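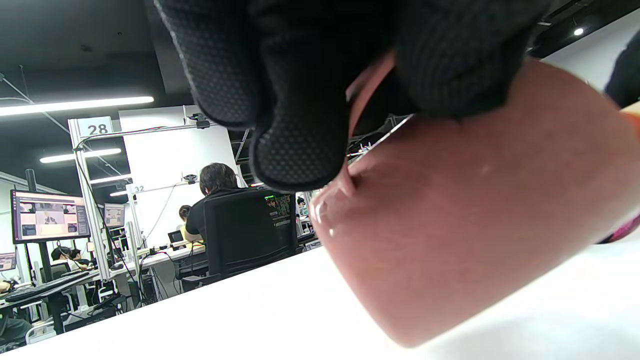
I will argue with anyone who says a work table should be all white, gray and black. I love a white table, I really do, but it needs something on it that your eye can find from the other side of the room! Look how well a pink mug does against a bright white top. It's a dusty, quiet sort of pink, nothing loud, and it still beats every gray thing I have ever bought for a desk. I came around to this in January, when I moved into a shared office in Denedthorpe and spent my first week hunting for my own white cup among everyone else's white cups.

My friend Wyn Vaughan thinks color is clutter. He'd have us put everything in drawers, and he has a point about the drawers (mine are a disgrace). But clutter comes from having too much out, and one mug plus one bright fabric thing is hardly too much.
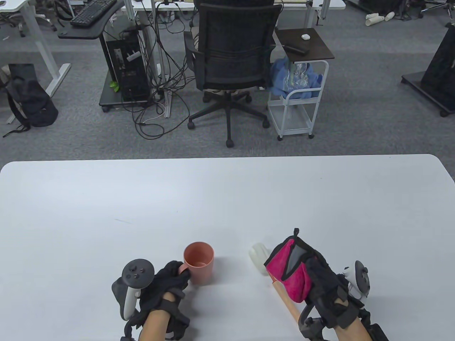 Besides, a color you like gets you to put things back. When I leave a gray pouch on the table it can sit there until summer. A magenta one bugs me until it's back on its hook, and I'm fond of it the whole time.

I'd go further and say the pinks don't have to match. Salmon next to magenta sounds awful on paper, and I was nervous the first time I tried it. On a plain white surface they get along beautifully, especially with a bit of black trim or a wooden handle nearby to calm them down. 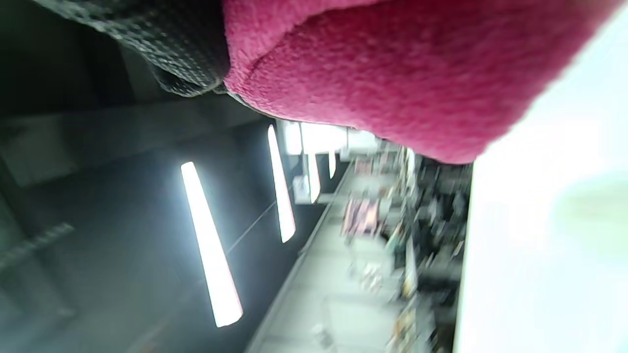

Start with the mug

Buy the mug first, before the pouches and the trays and all the rest. You'll hold it every day, so get a handle your fingers fit through and a color that cheers you up at eight in the morning. Then live with it for a while and let the next thing be chosen to go with it.
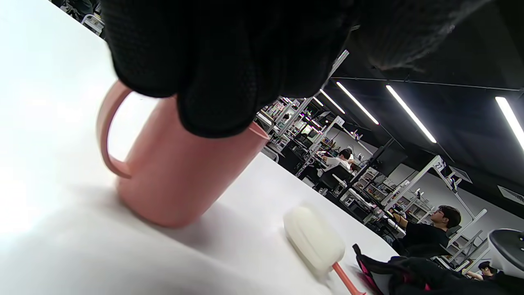

Won't you get tired of pink?

Maybe, and then you can swap it for green or yellow and give the pink one to a friend. A mug is a small thing to change, much easier than a wall. I'm keeping mine, though, and I already have my eye on a coral tray.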